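Noltell under-sink water filter, five months on

We moved to a hard water area in May and got tired of carrying bottled water up two flights of stairs. The Noltell is a single-cartridge filter that sits in the cupboard under the sink and feeds its own small tap. I paid 291 pounds for the kit, with one cartridge included.

Fitting it took me most of an afternoon. The instructions are clear enough up to the point where you connect the cold feed, then there is one drawing that covers three different types of valve and none of them looked like mine. I had to buy an adaptor. You will also need to drill a hole for the tap unless your sink already has a spare one. Ours is stainless steel and it was slow going with the bit supplied, so I would use a better one.

The first few litres should be run off and thrown away. The leaflet says five minutes, but the water stayed cloudy for longer than that and I gave it 14. It has been clear ever since.

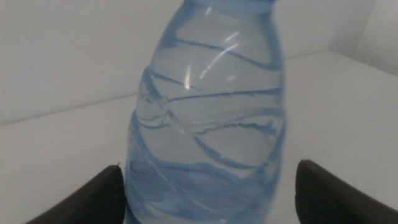
Taste is the main reason to buy one of these, and on that it does well. The chlorine smell has gone. Tea no longer has a film on top, though the kettle still scales up a bit, so don't expect it to do the job of a softener. Before this we had a Selora jug in the fridge, and the water from that was nearly as good, but it held too little for four people and somebody always put it back empty.

Flow is on the slow side. A pint glass is fine, a large saucepan is a wait. I still fill the pasta pan from the ordinary tap.

The cartridge has a counter on the front which shows litres used. Mine says 3428, which seems high to me for one household, and I don't fully trust it. The light is still green. Replacements are sold only through Noltell's own shop and came in four days when I ordered a spare.

One small leak so far, at the elbow joint, cured with a quarter turn of the spanner. The tap handle has a little play in it but doesn't drip.

I'd buy it again at the same price. If you rent, or can't drill the sink, get the jug.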